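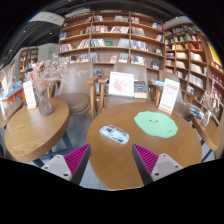

*Figure 6.1. Round table with green mat and card.*

# Chapter 6: Water Supply After a Flood

When a river leaves its banks, the first shortage is often of water that is safe to drink. Wells fill with mud, pumps lose their power supply and latrines overflow into the streams that households use. A relief agency must decide within hours where to send tanks, tablets and testing kits, usually before any full survey has been made.

The chapter follows the flooding of the Patrício valley, where 1,452 households in and near Virkville were left without a working supply. Brimance, the lead agency for water, had three tanker lorries and one passable road.

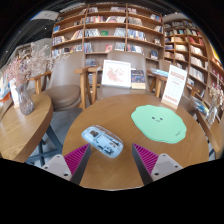 *Figure 6.2. Table top with computer mouse and mat.*

Students should read the chapter alongside the tables in Chapter 3, which set out minimum daily amounts per person. Section 6.1 deals with rapid assessment, Section 6.2 with trucking and storage, and Section 6.3 with the return to piped supply. 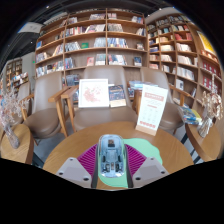 Flood maps issued in the first days of an emergency should be read with care. The edge of the water seldom follows a district boundary. It bends and bulges, much like the irregular, rounded outline of the green shape on the table, and two villages on the same road may need quite different help. At Gasthorpe the lower streets were under water for over 300 hours, while the upper streets kept a clean spring throughout. Both were given the same ration of tablets. 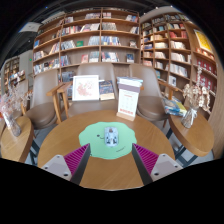

One resident of the upper streets told the review that the tablets had been stored unused, and that jerrycans would have been of more help, as families were sharing buckets at the spring. The review accepted the point and advised that containers be listed separately from treatment supplies in all later requests.

**Key terms:** rapid assessment; point-of-use treatment; safe storage; turbidity.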